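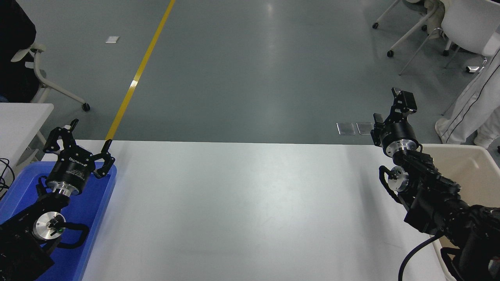

Gurkier two-arm cell: trial review meeting
20th November

Present: Haziq Halim (chair), production, maintenance, purchasing, Brerard (supplier, items 1 to 3 only)
Apologies: site safety

1. Minutes of last meeting
Agreed. The invoice query was carried over and is now closed.

2. Trial so far
The cell has been on the sorting work for 3 weeks. Production reported around 40 trays a shift, against 25 in the first week. Most stops were at the handover between arms. Brerard said the grip force setting was too low for the smaller parts and will send a new settings file.
Production asked if tray positions could be taught by shift leads. Brerard confirmed they could, after the half-day course.

3. Service contract
Brerard went through the two levels of cover. The basic level is phone support and one visit a year. The higher level adds spare gripper fingers and a call-out within 16 working hours. Maintenance would like the higher level for year one. Purchasing asked for the price of each in writing, with training shown separately.
Brerard left the meeting.

4. Other quotes
Zanuter has quoted for a single-arm kit. Cheaper, but the second arm would be an extra and no delivery date was given. Hidayat has not replied.

5. Decision
Trial to be extended at the present rate. No order to be placed until the new settings have been run. Purchase or return to be decided by April.

Actions
Brerard: settings file, written prices
HH: chase Hidayat
Maintenance: list of spares held
Production: stop log to continue, with part numbers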